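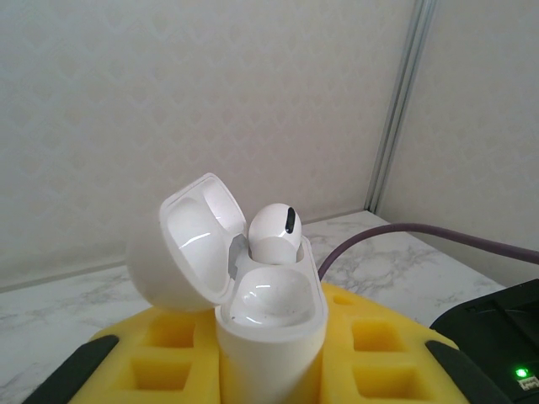 Figure 5.1 Earbud charging case in a yellow foam holder, gripped at the lower edges of the foam. One of the two wells is occupied.

Chapter 5
Budgeting for Grippers, Fixtures and Spares

The purchase price of a robot arm is the figure most often quoted in a project proposal and the one least likely to cause an overrun. Overruns come from the items attached to the arm or placed around it: fingers, pads, part holders, cables, sensors, and the hours needed to fit them. This chapter sets out a method for estimating those items before an order is placed.

Consider the part in Figure 5.1. The case is small, glossy and rounded, with a hinged lid that changes its outline when open. A planner has two options. The first is to buy fingers shaped to the part. The second is to keep plain fingers and put the part in a holder that they can grip. In the figure the finger pads press on the foam, and the shape of the case places few demands on them. Cost has been moved from the gripper to the fixture.

The choice affects the budget in several ways. Shaped fingers are ordered once per part design and must be replaced when the design changes. Foam holders are cheap to cut but wear at the contact faces, so they belong under consumables and should be counted per month of operation. A holder also adds a loading step, and the labor for that step must appear somewhere in the plan.

Table 5.1 gives the cost lines for the Nollow trial cell, which is used as the worked case throughout the chapter. The planner, Rianne Van Hecke, allowed 2,286 dollars for fixtures and finger pads in the first year. The allowance covered 46 foam holders, of which 20 were held as spares. It did not cover cables or power supplies, and these were later charged to a general maintenance account. Section 5.4 examines the effect of that decision on the reported unit cost.

After reading this chapter, you should be able to:
Separate capital items from consumables in an equipment request.
Estimate a replacement interval for holders and pads.
Compare a shaped finger with a part holder on total yearly cost.
Set a spares level for a given supplier lead time.

5.1 Capital Items and Consumables

A capital item is expected to remain in service for more than one budget year. The arm, its controller and the gripper body normally qualify. Pads and foam holders normally do not, even when they are delivered on the same invoice.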